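How a Song Gets Recorded

A song on an album is usually made from many separate recordings. Each one holds a single sound, such as a drum, a guitar or a voice. The recordings are joined together later. This page explains the main stages.

What sound is

Sound is a movement of the air. When a singer sings, two folds of skin in the throat shake very quickly. They push the air next to them, and that air pushes the air beyond it. The movement spreads outwards as a wave. When the wave reaches your ear, it moves your eardrum, and your brain treats this as sound.

A fast shake makes a high note. A slow shake makes a low note. The number of shakes in one second is called the frequency, and it is measured in hertz.

What the microphone does

A microphone has a thin sheet inside it called a diaphragm. The sound wave moves the diaphragm, and the microphone turns this movement into a small electrical signal. The signal travels along a cable to a machine that measures it thousands of times every second. Each measurement is stored as a number. A digital recording is a very long list of these numbers.

Why the room matters

Sound waves bounce off hard surfaces. Tiles, glass and smooth plastic send most of the sound back into the room, and soft things such as curtains and carpets soak some of it up. Sound that keeps bouncing after the singer has stopped is called reverberation, or reverb for short. Singing in a bathroom sounds fuller than singing in a bedroom for this reason.

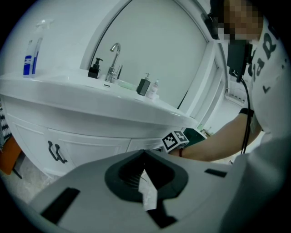
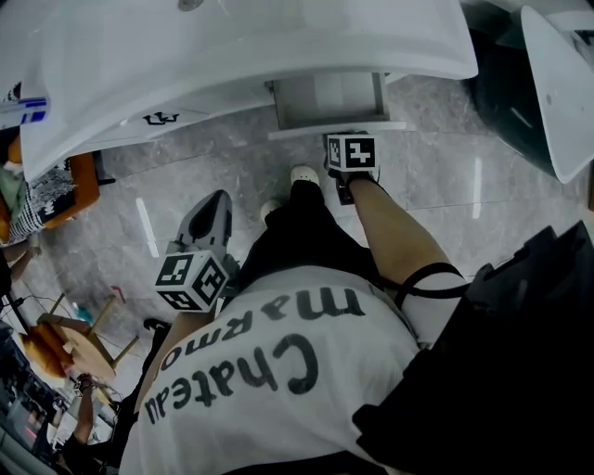 A recording studio controls its reverb. The walls of the vocal booth - the small room where the singer stands - are covered with soft panels. The microphone then picks up the voice and very little else. Reverb can be added afterwards by a computer, in whatever amount the song needs.

Tracks

Each separate recording is called a track. Suppose a band called Trerkier records a song with 6 instruments and 2 singers. If each has one microphone, there are eight tracks. Drums often need several microphones of their own, so a real song may have many more.

The players do not have to be in the studio together. The drummer may record first. The singer can come in on another day, listen to the drums through headphones and sing along. If one line goes wrong, only that line is sung again. Each attempt is called a take. A singer may record 10 takes of a verse, and the best parts of each are joined into one.

Mixing and mastering

Mixing means setting how loud each track should be. The mixing engineer also decides whether a sound comes from the left, the right or the middle.

Mastering comes last. The finished songs are played in order and adjusted so that none is much louder than the next. The album is then ready to be copied or sent out.

Words to know

Diaphragm - the thin sheet in a microphone that moves when sound reaches it.
Frequency - the number of shakes in one second.
Reverb - sound that carries on by bouncing around a room.
Take - one attempt at recording a part.
Track - one separate recording within a song.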